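Tidying up still beats the machines, says Gaklow

23/02/2020 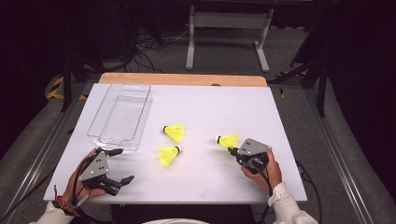 Three yellow shuttlecocks, a clear tray and a pair of hand-held grippers.

Anyone hoping for a robot to clear up after the kids will have to hang on a bit. Gaklow, the firm working on machines for household and shop-floor chores, put out its latest progress note this week and the short version is: getting there, slowly.

The chores on its list run to 47. Wiping down, folding, stacking shelves, putting sports kit back where it came from. Only two are described as ready to try outside the workshop, and the firm won't say which until April.

Small light things are the worst, apparently. A shuttlecock has a hard end and a soft end, rolls in a curve and squashes if you hold it too tight. A person picks it up without looking. A machine has to be shown, over and over, with people working the grippers by hand so there is something to learn from. Gaklow says it has 2,843 of these hand-worked runs in the bag so far, over 303 of them on shuttlecocks alone.

"We would love to say it does the whole house," the note reads. "It does not do the whole house. It does parts of a table."

Rival outfit Penix has been making louder noises, promising a shelf-stacker for small shops "soon". No date, no price. Shop owners in Rumham, where both firms have been asking around for places to run trials, seem split. One hardware shop told us it would have a machine in tommorow if it could put screws back in the right boxes. A bakery up the road said no thanks, not near the buns.

Åberg, which makes sorting gear for warehouses, is staying out of homes altogether for now. Too much clutter, too many shapes, it says, and every kitchen is different. Warehouses are easier becuase the boxes are all the same.

Speed is the other sticking point. Gaklow's note admits that its machine is still a good deal slower than a person at nearly everything on the list, and gives no figures for how often it drops things. We asked. No answer by the time this went up.

Rumham trials are due to be confirmed in April. More when we get it.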